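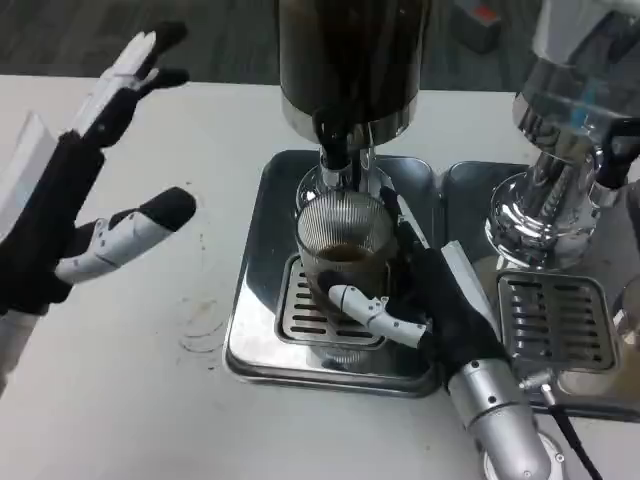
Does a drip tray of this type need to be emptied during service?

It depends on how the drinks are poured. With the glass standing on the grate and the flow closed before the glass is lifted, the tray can usually be left until the end of the session. If people overfill, or pull the glass away early, check it every time you refill the dispenser.

Clikby tabletop dispensers with drip trays: review

Tested in Skustelville, November. Two dispensers bought at retail from Prorside, each with its own tray and grate.

What they are

These are upright cylindrical dispensers for self-service counters, meeting rooms and buffets. The body stands on a polished base, the outlet is at the front, and the base sits on a square tray with rounded corners. A slotted grate drops into the front of the tray, under the outlet, and the glass goes on that.

I set up both on a white tabletop, side by side, with coffee in one round of testing and diluted juice in another. Wenceslao Maldonado handled the refills and Iraís Cortés did most of the cleaning, and I have used their notes where they differ from mine.

Assembly

No tools are needed. The base goes on the tray, the body goes on the base, and the valve is tightened by hand. The manual shows the seal upside down in one drawing. I followed the drawing on the first unit and got a slow weep at the joint, which stopped when the seal was turned over. The second unit was put together correctly and has been dry from the start.

Leave yourself room behind the units. The lid has to come straight up, and under a wall cabinet that means sliding the whole thing forward, tray included. It is heavy when full.

Pouring

Flow is steady with the body full and drops noticeably over the last part. With thin liquids the shutoff is clean, with a drip or two at most. Pulpy juice is another matter. The valve has a narrow passage, and after one batch of unstrained orange it would not close fully until it had been flushed with warm water. I would strain anything going through it.

Clearance under the outlet suits a short tumbler. A ribbed glass of ordinary height fits with space to get the fingers around it, and the distance is small enough that splashing is minor. Tall glasses have to be tilted, and a tilted glass tends to
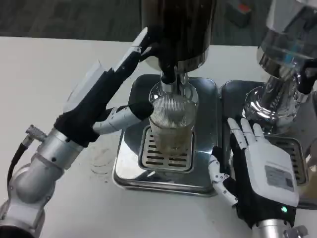
send the last of the pour down its outside wall and onto the grate. For iced tea in tall glasses I would look for a model with a higher base.

The grate is flat and a glass stands on it without rocking. The slots are short and drain well, although a thin film stays on the metal between them until it is wiped.

Finish

The tray is listed as 430 stainless. A magnet sticks to it, as expected for that grade. It should not be left with salty or acidic liquid standing in it, and the manual says the same in smaller type. The mirror polish looks good across a room and shows every fingerprint at close range. A dry microfiber cloth removes them in seconds – they are back after the next pour.

The tray catches only what falls directly below the outlet. Anything put down beside it will mark the table, and coffee rings on a white surface need more than a damp cloth once they have dried.
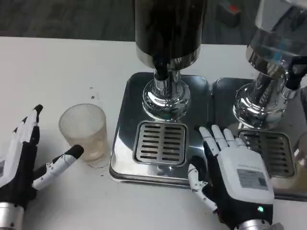

Cleaning

The grate lifts out with a fingertip. The tray holds little and spills easily when carried, so empty it before it looks full. Iraís takes the valve apart after every use with milk or juice and after every second use with coffee. Reassembly takes her 2 minutes, mine takes 3.

The bases are hand wash only. Replacement seals are sold separately by Prorside and came in a plain bag with no part number on it, so keep the receipt.

Verdict

A sound dispenser for coffee, water and strained juice served in short glasses. Outlet clearance is the main limitation, followed by the polish. I would buy the pair again for a meeting room. For a busy buffet I would want a deeper tray.

Reviewed by Radomir Grgić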